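Keeping the dust down in a home workshop

My shed at Ledstead is only small, and for years I let the dust have its way with it, sawdust and fluff on everything, until a November of sneezing finally drove me to do something about it. 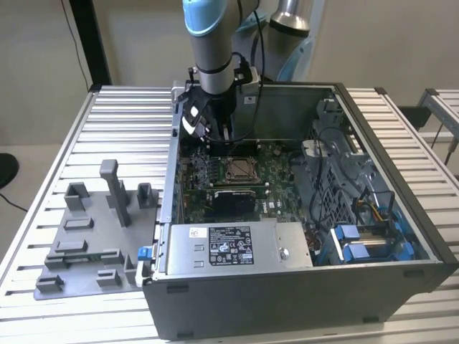 Start at the top and work down, shelves first and floor last, and do give the dust a good 20 minutes to settle before you sweep (I go in and put the kettle on). A slightly damp cloth picks up far more than a feather duster ever will – mine are old tea towels, cut into 4 and washed on their own.

For vents and fans, unplug first, then use a soft paintbrush and hold the blades still with a finger.

Yesenia Villaseñor wrote in to suggest an old pillowcase over the sander when it's put away, and I've been doing it ever since. Lovely tip, thank you!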